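Minutes, Jevico Open Day Planning Group
June 21, 2019, Room 308

Chair: Vasanthi Reddy

1. Last week's visit to Gutico
Eleven of us made the trip and everybody who spoke tonight wants to go back! The hosts gave us the whole morning, let us stand close, and answered every question we threw at them (there were plenty). Thanks to be sent by the chair.

2. Demonstration program
Vasanthi went through the draft. Doors at 11, first robot demonstration shortly after, then a repeat every hour until 4. The Shetty hall has been confirmed and is plenty big.
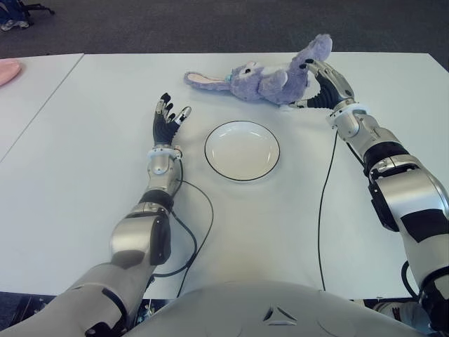 The table demonstration got the longest talk of the evening, and a happy one. Several members want it first on the program, as small children will be at the front. A soft toy is a lovely choice for them, and the lavender bunny with the long ears should be on the poster too. It was also pointed out that with one hand around the bunny and the other open near an empty plate, people will start guessing what comes next, so the presenter should let them call out ideas. Agreed: table demonstration goes first, seven minutes, with questions after.

3. Seating
Front rows on floor mats, chairs behind. Jemach has offered to lend a big screen so that the back rows can follow the hands. Offer accepted with pleasure.

4. Other matters
Parking still open. Poster draft to be sent around before the end of June. Vasanthi will ask Gutico if visitors may shake hands with the robot, which got a cheer.

Next meeting same room.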